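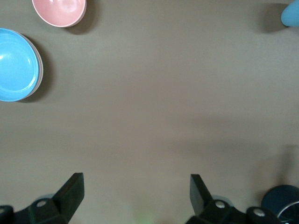 *A pink bowl and a blue bowl on a gray tabletop.*

# Review: the Belix audio guide at the Gralska ceramics exhibition

I visited the Gralska Museum in Cledton on a Sunday in December, and I rented the Belix audio guide at the ticket desk. I want to write mostly about the guide, because the exhibition has been reviewed in many places already and the guide has not. I use audio guides in almost every museum. English is my second language, and for me it is often easier to listen than to read a long wall text while other people stand in front of it.

## What you get

The Belix is a small player on a neck strap, with one earphone and a number pad. There is no screen except a narrow line which shows the track number and the battery. You type the number you see next to the display case and the voice begins. If you press the green key a second time, you get a longer version of the same text. I liked this very much. The short texts last less than a minute, and the long ones can be five or six minutes, so you decide at every case how much you want to know.

There are 57 tracks for the ceramics rooms and 20 more for the permanent collection upstairs. The upstairs tracks are older and you can hear it. The voice is different, slower, and there is a little noise behind it.

## The content

The new tracks are written with care. The exhibition follows the Beddoe pottery, from its first kitchen dishes to the large studio pieces of its last years, and the guide explains the technical words the first time they appear. I did not know what "slip" means in pottery. Track 4 told me, and after that I understood the whole first room better.

The best part for me was in the third room, where former workers of the pottery talk about the kilns. One woman describes how they listened to the sound of a cooling shelf to know if a glaze had cracked. These recordings are not on the walls, you can hear them only with the guide. The wall text in the same room is short and, in my opinion, rather dry.

I was less happy with the section about color. The speaker compares several glazes very quickly and says "the one on the left" when there are two left sides, depending on which door you came in by. I walked around the case two times before I understood which plate he meant. A visitor next to me, also with a guide, had the same problem and we both laughed.

Tracks 31 to 38 speak about loans from private owners, and they are mostly lists of who bought what and when. I skipped half of them.

## Comfort and sound

The earphone hangs on one ear and is light. With glasses it is a bit uncomfortable after an hour, but I have worn worse. The sound is clear, even in the last room, where a film is playing quite loud. The volume keys are on the side and too easy to press by accident when the player touches your coat. This happened to me three times. I advise you to leave the coat in the cloakroom, it is free.

The battery was at 60 percent when I received the player and it lasted for my full visit of almost three hours. The strap is short and I could not find a way to make it longer. Tall people will have to bend the neck to see the numbers.

## Languages

You can choose English, German, French or Polish. I tried English and German. The German translation is correct but it leaves out the workers' recordings and gives only a summary, which is a pity. If you can manage in English, choose English.

## Who should rent it

If you like to know how objects are made, take it. If you come with small children I would not, there is no children's tour and the texts will be too long for them.

The museum says that more than 1000 objects are in the full Beddoe collection, and only a part of them is in the cases now. The person at the desk told me that new tracks will be added when the display changes in spring. I hope they will correct the "left" and "right" in the color section at the same time.

**My rating:** four out of five for the ceramics tracks, two out of five for the tracks upstairs.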